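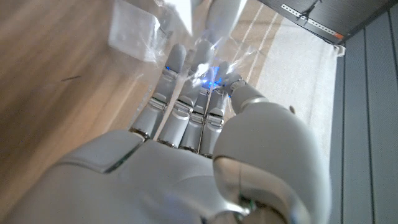

Letham wrote back after the last round that clear wrap ought to have a section of its own, seeing how easily a sheet of it disappears against a pale floor, and asked whether we could please stop filing it under "sundries." I think that's a very fair point (and kindly put, too!), so it has moved to the front of the list and everything else has shuffled down to make room.

**Packing room walk-round, Saturday, June 16, 2018**
Sheet 977, wrap and packing materials

## Clear plastic wrap

- [x] **Loose sheets picked up from the floor and walkways.** Good on the whole. I found a crumpled piece under the Kälin shelving, well back, where you'd only see it if you got down on your knees, which I did, and my knees have let me know about it since.
- [x] **Offcuts go in the film bin, with no paper or tape mixed in.** Very nice. Whoever drew the little arrow on the lid, thank you, it works.
- [ ] **Sheets opened out and checked before they're thrown away.** Not yet. Small parts do hide in the folds, and wrinkled film is shiny enough that a screw or a washer is easy to miss. Please give each piece a gentle spread between your hands over the bench first.
- [x] **Film kept away from the heater and the sealing iron.** Fine. The iron was on its stand and unplugged.
- [ ] **Bags and large sheets stored out of reach of visiting children.** The open day brings families through, and the bottom drawer is just the wrong height. Move them to the top shelf before then.

## Cutters and blades

- [x] **Guards fitted and closing properly.** Both good, although the one on the left is stiff and wants a drop of oil.
- [ ] **Used blades in the sharps tin.** There were 2 lying on the windowsill. I've dealt with them, so there's no need for anyone to go looking, but let's not do that again.
- [x] **Roll holder bolted down.** The Grosen one had a wobble in December and I'm pleased to say it's now as steady as a church.

## Shelves and stock

- [x] **Heavy rolls on the lower shelves.** Yes.
- [ ] **Stock card matches what's there.** The card says 59 rolls and I made it fewer, twice, with a cup of tea in between. It may be that the last Cosamell delivery was written in before it was unpacked. Somebody please look at the delivery note and correct the card.
- [x] **Nothing stacked in front of the fire door.** Clear, and the floor tape has been redone beautifully.

## Comments and things to do

The new wide film clings a good deal more than the old sort, so take it slowly when you lift it off whatever it's covering, and keep your other hand on the item. Pulling hard from one corner is how things end up on the floor.

Replacement floor mats came to 399 in the last quote, and that still needs a yes or a no from the office.

Open items: folds check, drawer of bags, blades, stock card. Initial each one on the sheet by the door when it's done.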